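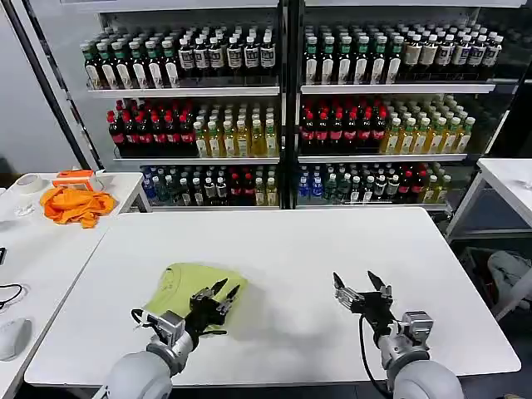

Kenneth MacRitchie

Ponura 双臂折叠工作站评测:在后场折衣岗位上用了一季

先说配置。Ponura 是一套桌面式双臂工作站,两条浅色机械臂从操作台同一侧伸出,末端各装一只黑色两指夹爪,台面为白色矩形平台。我们在 Wivham 的后场用它处理工作服和活动T恤,原岗位由四人轮班,手工折叠、码放、装袋。评测从安装调试一直写到十二月盘点,重点放在两件事上:设备在柔性织物上的表现,以及岗位内容随之发生的变化。

安装

占地比预期小。主台之外需要再留一张侧桌放鼠标、线缆和零碎工具,否则调试人员没有地方落手。我们的主台背后就是饮料陈列柜,柜门玻璃有反光,起初担心干扰视觉定位,供应商 Escobar 的工程师建议先照常跑,再看误识别日志。日志里与反光有关的条目很少,柜子便留在原位。真正花时间的是台面照明:光线不匀时,夹爪自身的影子会落在衣物边缘,系统对下摆线的判断随之漂移。调整灯位之后,这类报警基本消失。

桌面颜色也值得一提。白色台面配黄绿色、橙色一类衣物,轮廓分割稳定;配白色T恤则明显吃力。我们后来给白色批次铺了一张灰色垫布,说明书里没有这一条。

抓取与折叠

夹爪指尖偏尖,适合从平铺织物上捏起单层。对圆领短袖,系统通常先找领口,再推算肩线,随后双臂分别取衣角。抓取动作干净,很少带起下面一层。薄针织面料在捏合处会堆起一道棱,放下后需要一次抚平,而抚平恰好是软件里最弱的环节:动作存在,力度不可分级,只有开和关两档。

验收批次共515件,一次折叠合格466件。合格标准沿用原来人工岗位的尺寸卡,没有为机器放宽。其余衣物大多败在初始状态,例如袖子卷入衣身,或下摆有反折。人在这种情况下会随手一抖,机器不会抖,它会反复尝试寻找边缘,直到超时,把衣物交还给人。

夹爪上的线缆是我不满意的地方。黑色线在腕部支架旁绕成一圈外露环,手臂抬高时环也跟着抬起,大件衣物甩动时有勾挂风险。

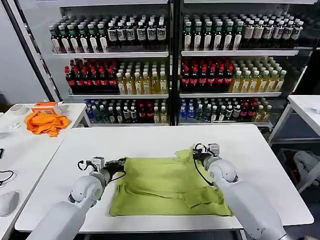
我们用扎带收短了一段,但收得太紧会限制腕部转角,最后只能取折中长度。同类产品 Satari 把线走在臂内,维修麻烦一些,日常使用省心得多。希望下一版硬件能在这里改动。

速度

单件节拍慢于熟练工,这一点不必回避。设备的价值在于节拍稳定,午后和收班前没有差别。夜间无人时段我们没有启用,原因是上料仍靠人工,料框空了它就停着。把它当成一台全自动设备来采购,会失望;把它当成一个固定节拍的工位来排产,数据才好看。

对岗位的影响

原先四人都在折。现在两人负责上料和预展平,一人处理退回件并做抽检,一人调去收货区。没有裁员,但收货区那位同事的工作强度上升,这个成本在采购评估表里没有对应栏目。

上料岗的动作变了。过去手腕重复翻折,现在以平铺和抻展为主,手腕酸痛的反馈减少,站立时间却变长。原来折叠时可以坐高凳,展平时手要伸到台面远端,坐着够不到。我们申请了防疲劳垫,高凳仍然放在一旁,基本没人坐。

退回件岗是新出现的,技能要求比原岗位高。操作者要看懂报警代码,判断是织物问题还是标定问题,必要时重新标定。培训手册写的是半天可上岗,我们的经验是两周内仍需有人在旁。手册中文版有几处术语前后不一,同一个部件在安装章叫“腕座”,在维护章叫“末端支架”,新人为此多问了不少次。

另有一项变化比较难量化。四人手工折叠时,谁快谁慢自行调配,累了可以换手。设备上线后节拍由机器给出,上料岗跟着它走。有同事认为这样省心,不用互相盯进度;也有同事觉得中途去倒杯水都要先看一眼料框。后来我们把暂停键的权限放给所有在岗人员,不需要班长授权,抱怨随之少了。建议其他使用方从第一天就这样设置,默认配置里这项权限是锁着的。

维护

厂家建议每2,000次抓取检查一次指尖磨损。我们按此执行,目前更换过一副。更换用内六角扳手即可,不需要拆腕部。换完要跑一遍标定,跑不完不能接单,最好排在交班之前。软件更新默认自动安装,曾有一次更新后折叠模板恢复成出厂值,尺寸卡全部要重录。此后我们关掉了自动更新。

评分

按我们内部的百分制给70。抓取可靠、安装简单是主要得分项;抚平力度不可调、线缆外露、更新策略不合理各有扣分。若贵方衣物以单一款式、中厚面料为主,可以考虑;若款式混杂且来料团皱,预展平的人力要先算进去。

补充一条采购细节:报价单上的“双臂套装”不含备用指尖,需单独下单,交期另计。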